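Bracelets and Boxes: Your Questions 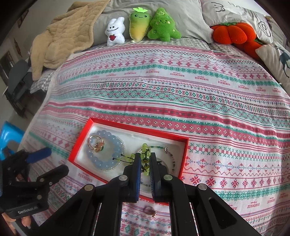
Do I need one of those $30 Lornar organizers? I doubt it. Most are a padded lid and a nice photo. A plain red box with a white padded insert and clear discs to loop the beads around does the job, and the pale blue bracelet sits fine on its disc.

Can rings share the space?
They can, though I wouldn't rest one on beads for long.

Does knotted cord need special cleaner?
So Misley claims. I use a damp cloth, 2 minutes.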